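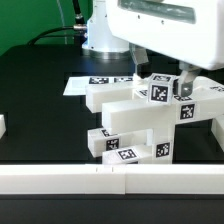 Section 6. Gripper and tag check, Grudberg cell

Carry out this section after any finger change, after the arm has been moved on the table, and every 1,000 cycles. The cell controller must be running Tresholm release 2 or later. Steps 1 to 5 are done with the arm stopped.

CAUTION: Press the stop button and wait for the drive lamp to go out before placing hands between the fingers. The fingers can close without warning if the gripper is still powered.

1. Move the arm to the service position and press stop.

2. Check the cables at the arm base. The connector must be fully seated. Cables must lie clear of the path of the gripper housing at its lowest point. Do not pull on a cable to test the connector.

3. Wipe the inner faces of both fingers with a dry cloth. Check each finger bolt with the short key from the Grollwood tool kit. If a bolt turns, remove it, clean the thread and refit it. Do not tighten it further in place.

4. Clean the block tags with a dry cloth. Replace any tag that is scratched, lifted at a corner or yellowed. A new tag must carry the same number as the old one and face the same way up.

5. Check that the reference sheet lies flat. Both tags on the sheet must be clean and uncreased. Blocks may cover part of the sheet, but the two tags must stay in full view of the camera.

Note: Do not tape over the tags. Clear tape reflects the overhead lamps and causes missed readings.

6. Release the stop button and select Service, then Tag Check. The controller lists each tag it can read. Tags turned away from the camera are listed as hidden, and this is not a fault.

7. Place a single small cube on the open table, away from the stack, and select Test Grip. The gripper closes on the cube, lifts it, and sets it down again. Watch the fingers from the side. Both should meet the cube at the same time.

8. If one finger arrives first, open the finger menu and enter a new center value. Change it by one step, then repeat step 7.

Fault 806 - reference lost. The controller cannot read the sheet. Repeat step 5. If the fault returns, print a new sheet at full size from the Vestergaard file set and run the table calibration in Section 7.

CAUTION: Do not run a stacking program while fault 806 is shown. The arm will use its last stored position, and the fingers may strike the blocks.

9. Clear the test cube from the table and enter the cycle count in the service log.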